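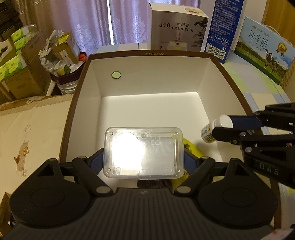
A see-through plastic case, held over an open box.

How is cloth woven?

Look closely at a tea towel or a pair of jeans. You will see lots of thin threads crossing over and under each other. Making cloth this way is called weaving, and a person who does it is called a weaver.

Warp and weft

Woven cloth needs 2 sets of threads. The threads that run the long way are called the warp. The threads that go from side to side are called the weft. If you mix them up, remember that weft goes from left to right – the words "weft" and "left" rhyme.

What does a loom do?

A loom is a frame or machine that holds the warp threads tight. You can make a very small one from a piece of stiff card with slots cut in the ends. The looms at the Landier weaving workshop in Dengate are much bigger. The largest takes up most of a room, and the weaver sits on a bench to use it.

Before any weaving can begin, the loom has to be threaded. Each warp thread goes through its own little loop, called a heddle. A scarf made at Dengate has 310 warp threads, and every one is put through by hand. If one is in the wrong place, there will be a line down the whole scarf.

Over and under

When the weaver presses a pedal, some of the warp threads go up and the others stay down. The gap between them is called the shed. The weaver sends the weft through the gap, wound on a smooth tool called a shuttle. Then a comb called a reed pushes the new thread up against the last one.

The weaver presses a different pedal, and the shuttle comes back the other way. One blanket can need over 707 rows.

Making patterns

The simplest cloth is plain weave, where each weft thread goes over one warp thread and under the next. In twill, the crossing place moves along by one thread in each row. This makes slanting lines, and you can find them on most jeans.

Stripes are made by changing the colour of the thread. Checks have stripes in both the warp and the weft.

Words to know

Heddle: a loop that holds one warp thread
Reed: the comb that pushes the rows together
Shed: the gap the shuttle goes through
Shuttle: the tool that carries the weft
Selvedge: the edge at each side of the cloth, where the weft turns round

Page last checked: August 6, 2019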